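Two-arm towel folder, shared workshop build
Clindville Makers Board > Robots & Automation

solderfern wrote:
Hi all! Some of you asked how the folding table is coming along, so I finally sat down on a Sunday evening with a cup of tea to write it up. It's the two-arm setup on the black tabletop, with light wooden strips down both sides to mount the arms on (best change I made, the old clamps drove me up the wall). Control runs through Swai, a little script of mine that grew and grew – sorry in advance to anyone who reads the code.

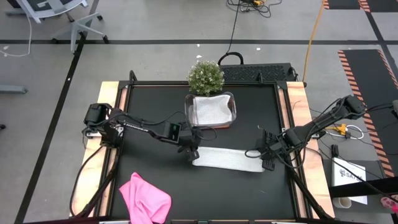 Both arms at the white cloth, a folded white towel in the clear box.

Folding in half is fairly decent now. Thirds are a mess, and I've re-recorded the whole routine 2 times.

oldbeltsander wrote:
Lovely work, and I say this with affection, but I'd drop the second arm. One arm and a fixed clip would do a hand towel, and you'd halve your cable headaches.

solderfern wrote:
I did think about it! But a clip can't let out slack, and I want to handle floppy things too. Mesh is a whole different animal from terry cloth, it hangs and stretches and goes wherever it pleases. 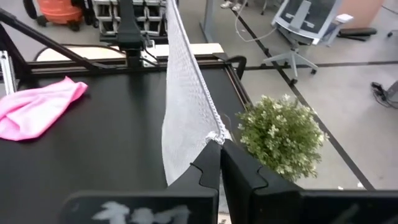 Do the fingers need rubber pads?
For thin fabric they help a lot, and a strip of bicycle inner tube glued to each tip is plenty.

oldbeltsander wrote:
Still not convinced, though I'll grant you the slack.

jongate_jo wrote:
I'm with solderfern on this one. We tried the clip idea at the Jongate shop and the cloth bunched up at the corner every single time. What I would change is the speed. Ours ran much better once we slowed the last bit before the grab, and around 15 practice runs per cloth told us more than any amount of fiddling with settings.

solderfern wrote:
Oh, that's a kind tip, thank you – I'll slow it down tonight. I've been putting out several colors at once too, so I can pick which one to work on without stopping to reset everything. 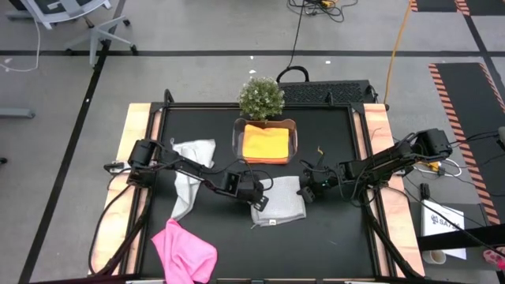 2 min read

lornwood_lathe wrote:
Please tie those cables up before you go any faster! I snagged one on an elbow joint last winter and lost a connector and a whole afternoon.

solderfern wrote:
Fair point, cable sleeves are on the shopping list. I'll post again once thirds behave.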